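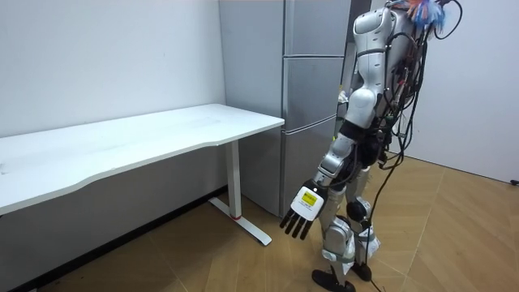

3. The desk and what we did with it

So the room we were given had one proper piece of furniture in it, a white desk, and for the first week Silvia Kuruc and I just dumped everything on it. Bags, chargers, lunch, the lot! Our project was meant to be a study of how people share a small workroom with a kitchen corner, and we'd become our own worst case.

In June we tried a rule borrowed from Bořivoj Zelenák, who supervised us: the desk gets cleared whenever you leave, even for a cup of tea. I hated it. It felt fussy, and I lost a notebook twice (both times in my own bag). But we kept a log for 13 days and the tidying got quicker, mostly as we stopped bringing so much in.

The desk is plain white on top, with a front edge that curves in and out in a gentle scallop. I like the look of it, but white shows everything. We wiped it down every evening and I could still find smudges if the light caught it, so please don't judge our cleaning by the shine.

The tall silver fridge was harder. You want a clear bit of wood-look floor in front of it so the door can swing, and that's exactly where people like to leave a rucksack. I put down a strip of tape and it was ignored for 7 days running, then Silvia moved the coat hooks to the other wall and the bags went with them. I was a bit cross that hers worked and mine didn't.

4. What we asked people

We gave out 70 forms and got 60 back, which I was really pleased with. The full answers are in the appendix, along with Silvia's floor plan.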